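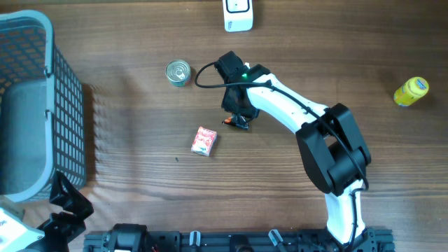 春の食品雑貨市「ディダム」訪問記

サイト内を検索 キーワードを入力 検索

2019年3月、念願だったマークソープの食品雑貨市「ディダム」に行ってきました! 缶詰とお菓子と瓶ものばかりが集まる市で、前から友人のA-yeong Yeoさんに「好きなら絶対に来たほうがいい」と言われていたものです。平日なら空いているだろうと思ったら大間違いで、開場の時点で入口の列が階段の下まで延びていました。

入場料は159円。安い! 受付で手の甲にスタンプを押してもらい(青いインクで、翌日のお風呂まで残っていました)、まずは二階から回ります。一階は混むから後にしなさい、というのがYeoさんの作戦です。

■ 缶詰の机

いちばん長くいたのが缶詰の部屋でした。木目のはっきりした茶色の机に、品物がぽつぽつと、かなりゆったり置いてあります。ぎっしり積んだ売り場に慣れていると最初は拍子抜けするのですが、これがいいんです。小さな銀色の缶がころんと横になっていて、緑と青のラベルが巻いてある。ふたにはプルリング。棚に立っている缶はどうしても正面しか見ないので、寝ている缶のふたをじっくり眺めるのは新鮮でした。

缶が好きな人には分かってもらえると思うのですが、プルリングのふたというのは、あの輪の起き上がり方だけでもうわくわくします。家の引き出しには食べ終えて洗った缶がたまっていて、家族には不評です。でも小さい缶は輪ゴムやクリップを入れるのにちょうどいいし、ラベルがきれいだとなかなか捨てられません。

■ 箱と瓶

同じ机に赤と白の小さなお菓子の箱もありました。少し斜めに置かれているのがなんだか気さくで、赤い印刷が茶色の木の上でよく映えます。こういう手のひらに載りそうな箱は、遠足のリュックを思い出してしまってだめですね。つい財布に手が伸びます。

離れた右のほうには黄色いボトル。キャップまで黄色です! 柄の入ったラベルが付いていて、これも横向き。赤、緑、青、黄と、色だけ拾っていくと文房具屋さんの店先のようでもあり、中身を知らなくても十分楽しめました。

左側には灰色の大きなプラスチックのかごがありました。側面が四角い格子になっていて、底は平らにふさがっているタイプ。小さい缶や箱をまとめるなら、私は断然この形が好きです。底まで格子だと、細いものの角が引っかかるんですよね。うちの流しの下も同じようなかごにしようと思い、帰り道にホームセンターに寄ったのですが、ほしい大きさは売り切れでした。残念。

■ お昼と一階

お昼は中庭の屋台「ラー」で、豆の煮込みと薄焼きパンのセット、1250円。少し高いかなと思ったものの、量がたっぷりで、Yeoさんは半分を持ち帰りにしていました。煮込みに酸っぱい漬物が刻んで入っていて、これが大当たり! お店の人に聞いたら、漬け汁も少し加えるのだそうです。

午後は一階の「ビュトウ」へ。古い缶のラベルを復刻して刷っている店で、見本帳をめくっているうちに気がつけば夕方でした。魚の絵のもの、果物のもの、文字だけのもの。迷いに迷って、ラベルのセットと布の袋を買いました。合わせて3900円。この日の予算はこれで終わりです。

■ 行く人へのメモ

・二階から回るのがおすすめ。階段は東側が広いです。
・現金のみの店がまだ多いので、小銭を用意していくと楽です。
・飲みものの自販機は一階の奥に2台。お昼どきは並びます。
・缶は重い! 買う予定のある人はリュックで。

次の開催は8月だそうです。Yeoさんはもう休みを申請したと言っていました。私もそれまでに引き出しの缶を少し減らしておかないと。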